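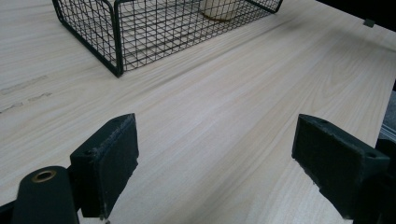

光電管タイムゲート比較試験 作業記録

2025年10月5日
場所:競技部棟 計測室(午前)、Cuautle室内走路(午後)
対象:Plusta(単光軸、現行機)、Stoteck(二光軸、更新候補)
記録:Dornowロガー、1 kHz

目的

20 m走の計測に使っている Plusta を Stoteck に置き換えた場合、過去の記録と新しい記録を同じ表に載せてよいかどうかを判断する。今回はその前段。機器単体の応答遅れ、光軸高さの影響、二光軸処理の影響を別々に見る。選手の記録の良し悪しは扱わない。

前回の記録では、ベンチでの遅れと走路での差をまとめて「機差」と書いていた。この書き方はやめる。以降、遮光から出力エッジまでの時間を「遅れ」、同じ走行に対する両機の区間タイムの差を「区間差」と呼ぶ。符号はすべて Stoteck マイナス Plusta。

1. ベンチ試験の構成

受光部の前に回転シャッターを置き、参照用のフォトダイオードを同じ遮光縁に合わせた。参照信号と各機の接点出力を Dornow の別チャンネルに入れ、立ち下がり同士の時間差を読む。Plusta の出力はオープンコレクタなのでプルアップが要る。前回は 10 kΩ だったが、ケーブルが長いとエッジが鈍るため 4.7 kΩ に変更した。Stoteck はプッシュプル出力で、外付けなし。

参照ダイオードと受光部の位置ずれは、シャッターの回転方向を反転させて同じ測定を行い、平均を取って打ち消した。正転と反転の差は 1 サンプル以内。1 kHz では分解能が足りないので、ベンチだけ 10 kHz に上げている。走路では 1 kHz に戻すこと。設定ファイルが共通なので、戻し忘れるとメモリが途中で一杯になる(前回やった)。

室内灯は点灯と消灯の両方で測った。差は読み取れない。窓側のブラインドは閉じたまま。直射光の条件は今回やっていない。

2. ベンチ試験の結果

Plusta:遅れの中央値 4 ms
Stoteck:遅れの中央値 2 ms

ばらつきはどちらも 1 ms 未満。分布の形は違う。Plusta は内部の走査周期に対応すると思われる平らな分布で、Stoteck は狭い山が一つ。Plusta の走査周期は取扱説明書に記載がなく、分布の幅から推定するしかない。

スタートゲートとゴールゲートの遅れが同じなら、区間タイムには効かない。効くのはゲート間の不一致だけである。同一機種内で送受光部を入れ替えて測り直したところ、Plusta のゲート間の不一致は 0.3 ms、Stoteck では 0.1 ms。区間タイムは 0.01 s 単位で記録しているので、補正は入れない。

単一ゲートの時刻を他の計測系(床反力、映像)と突き合わせる場合には、遅れそのものが効く。こちらは機種ごとに 4 ms、2 ms を引くこと。処理スクリプトの先頭に機種名を渡す引数を追加した。既定値は置かず、指定がなければ停止する。

電源電圧の影響も見た。Plusta は内蔵電池の残量表示が最低段階になっても遅れは変わらず、その先で出力が突然なくなる。徐々に悪くなるわけではないので、遅れを見ても電池の劣化は分からない。Stoteck は外部給電のみで使ったため、電池での挙動は未確認。

3. 走路での設営

Cuautle の直線路、内側から 2 番目のレーンを使用。走り方向は北向き。測距は鋼製巻尺で行い、張力は手ばかりで合わせた。0 m、7 m、20 m の位置に白テープ。7 m は加速区間の評価用で、過去の記録にもあるため残す。

三脚の設置順は次のとおり。

・巻尺を張ったまま、Plusta の三脚を 0 m、7 m、20 m に立てる
・下げ振りで光軸の直下をテープ縁に合わせる
・Stoteck を同じ線の外側に置き、同様に合わせる
・両機の受光表示を確認してから巻尺を外す
・レーンの中央で棒を通し、両機の出力順を確認する

同じ線上に両機を置くため、幅の狭いほうを Plusta、広いほうを Stoteck とした。逆にすると Stoteck の送光が Plusta の受光部に入り、Plusta が遮光を見落とす。変調周波数が近いのだと思う。幅を入れ替えて送受の向きも反対にすれば干渉は消えた。正式な手順では、送光部を Plusta は左、Stoteck は右に固定する。

光軸高さは床から光軸中心までで測る。三脚の目盛は雲台の上面までの値なので使わない。Plusta 用の三脚は目盛と実測が 18 mm 違っていた。過去の記録用紙にある高さがどちらの値なのか判別できない。これは後で問題になる。残件に入れる。

今回の高さは次の通り。

Plusta:1.00 m
Stoteck 上側:1.10 m
Stoteck 下側:0.90 m

スタート姿勢は立位、前足のつま先を 0 m 線の手前 0.5 m に置く。合図なし、任意スタート。反応時間は含まれない。

4. 二光軸の処理

Stoteck は上下両方の光軸が同時に切れている間だけ遮光と判定する。腕だけが片方を横切っても出力は出ない。Plusta は最初の遮光で出力が出るので、腕が先に通れば腕の時刻になる。

区間差の向きを整理しておく。

スタート側で Plusta が腕を拾うと、計測が早く始まり、Plusta の区間タイムは長くなる。区間差は負。
ゴール側で Plusta が腕を拾うと、計測が早く終わり、Plusta の区間タイムは短くなる。区間差は正。

両端で同じだけ早ければ打ち消し合うが、走速度が違うため時間としては同じにならない。腕が体幹より 0.2 m 前に出ているとして、通過速度 4 m/s なら 50 ms、8 m/s なら 25 ms。スタート側のほうが大きく出る。0 m 線の手前から立位で出た場合、0 m 通過時の速度は 4 m/s より低いので、実際にはさらに広がる可能性がある。

Stoteck には内部で最長遮光を選ぶ設定もあるが、今回は切ってある。これを入れると出力が遅延し、Dornow 側で時刻を付ける意味がなくなる。生の上下光軸信号を両方出せるので、判定は後処理でやるほうが見通しがよい。次回は生信号で取る。

5. 走路試験の結果

走者は通常の練習後に協力を得た部員。個人の記録は別ファイル、このノートには載せない。走行ごとの本数表も同じファイルにある。

0 m から 20 m の区間差:中央値 −20 ms
7 m から 20 m の区間差:中央値 +2 ms

前者は 4. の見積もりと向きが合っている。後者はほぼゼロ。7 m を過ぎれば腕の影響は両端で近い大きさになり、打ち消しが効いていると考えてよさそうである。ただし個々の走行では両方向に散っており、7 m から 20 m でも最大で 20 ms を超えるものがある。中央値だけで換算式を作るのはまずい。

0 m から 20 m の分布は左に裾を引く。裾の側の走行を Dornow の波形で見ると、0 m の Plusta に短いパルスが出たあと、いったん復帰し、改めて長い遮光がある。腕が先に切り、そのあと体幹が切った形。最初のパルスを無視して二つ目の立ち下がりを採用すると、区間差は裾から中央の集団に戻る。

つまり Plusta でも、接点出力の波形が残っていれば後から直せる。過去の記録は本体の表示値を書き写したものなので、これはできない。

腕の影響が連続遮光になっている場合(腕と体幹の間で光軸が復帰しない場合)は、波形を見ても分離できない。パルス幅が長めに出るはずだが、体格と速度にもよるので、幅だけでは決められない。ここは保留。

6. 高さを変えた追加試験

Plusta だけを 0.80 m に下げて、同じ手順で再度走ってもらった。Stoteck は動かしていない。

0 m 側の短いパルスは減ったが、今度は前に振り出した大腿と思われる遮光が混じる。パルス幅が腕より長く、体幹の遮光とつながりやすい。波形から除くのはかえって難しい。1.00 m に戻した。

1.20 m も予定していたが、三脚の伸縮部のロックが効かず、荷重をかけると少しずつ下がる。測る前と後で 7 mm 違っていたので中止。ロックの樹脂カラーが摩耗している。予備は棚にない。

7. 不具合と対処

・Dornow のチャンネル 3 に、走者と無関係な短いパルスが出た。ケーブルを踏むと再現する。コネクタの根元で芯線が浮いていた。半田をやり直し、収縮チューブをかけた。再発なし。
・同期用の押しボタンにチャタリングあり。先頭の立ち下がりだけを採用する処理で回避。ボタンは交換する。
・開始直後のファイルが 10 kHz のままだった。1. に書いた件を自分でまたやった。該当ファイルは 10 点ごとの間引きで 1 kHz に揃えた。元ファイルも残してある。
・Stoteck 下側の受光表示が 20 m で不安定。三脚の脚がレーンの継ぎ目に乗っていた。脚を回して避けたら安定した。

間引きについて補足。エッジ時刻だけを使うため、フィルタはかけていない。間引き後の時刻は最大で 1 サンプル遅い側にずれるが、全チャンネル同じ扱いになる。区間差への影響は 1 ms 以下。

8. データの置き場所と形式

生ファイルは共有ドライブの timing_gate 以下、Dornow の独自形式のまま。CSV への書き出しは時刻を小数 4 桁に固定する。既定の 3 桁では 10 kHz のファイルで丸めが出る。

チャンネル割り当て
1:Plusta 0 m
2:Plusta 7 m
3:Plusta 20 m
4:Stoteck 0 m
5:Stoteck 7 m
6:Stoteck 20 m
7:同期ボタン
8:空き

生の上下光軸を出す場合、チャンネルが足りない。7 m の Stoteck をあきらめて 0 m と 20 m の上下を入れるか、Dornow をもう 1 台同期させるか。同期させる場合は時計のずれの確認が別に必要になる。まず前者でやる。割り当て表はファイルのヘッダにも書くこと。過去のファイルには割り当てが書かれておらず、読み直しに時間を取られている。

9. 過去記録の扱い(暫定)

0 m から 20 m の値は、Plusta と Stoteck で表を分ける。換算しない。
7 m から 20 m の値は、集団の平均を比べる用途に限って並べてよい。個人の推移に使うときは機種を明記する。
シーズン内で機種を途中変更しない。更新するなら次の測定期の頭から。

コーチに渡す用紙には機種と光軸高さの欄がない。欄を追加した版を作成した。高さは実測値のみ記入。三脚の目盛を書かないよう欄の脇に注記した。

10. 残件

・過去の用紙にある光軸高さが目盛か実測かの確認。当時の三脚の在否から調べる
・三脚のロック用カラーの手配。寸法は内径を測ってから
・Stoteck の電池駆動時の遅れ
・直射光の条件。Cuautle の西側扉を開けた状態で、10月中に
・Plusta の波形から腕パルスを除く処理。復帰時間のしきい値をいくつにするか決めていない
・同期ボタンの交換
・設定ファイルをベンチ用と走路用に分ける

次回の設営では棒通しの確認を、レーン中央に加えて左右の端でも行う。今回は中央だけだった。Stoteck の外側三脚を少し内向きに振った状態でも、中央では正常に見えるはずである。

鋼製巻尺は計測室の引き出しに戻した。下げ振りは Cuautle の用具庫に置いたまま。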